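Housekeeper wanted, Dorholm Guest House

Dorholm is a small guest house at the edge of Ekpo. We are looking for a part-time housekeeper to start in August and stay on through the winter.

The job is mostly rooms: changing beds, cleaning bathrooms, vacuuming the stairs and hall. 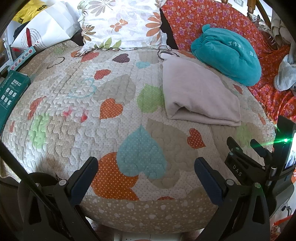
Shifts run from 9:30 a.m. until the rooms are done, usually 3 hours, with longer days when a group checks out. You will work alongside Ekaette Ibrahim, who will train you for the first 2 weeks. Training is paid at the full rate.

Laundry is done in the house. You should be able to carry a full basket up two flights — there is no elevator. 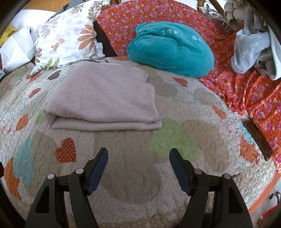 Experience helps but is not required. We do need someone who can work every other weekend and get here without relying on the bus, which does not run early enough.

To apply, write a few lines about yourself and leave them at the front desk for Mirjana Đorđević, along with a phone number and one reference. Please say which mornings you cannot work.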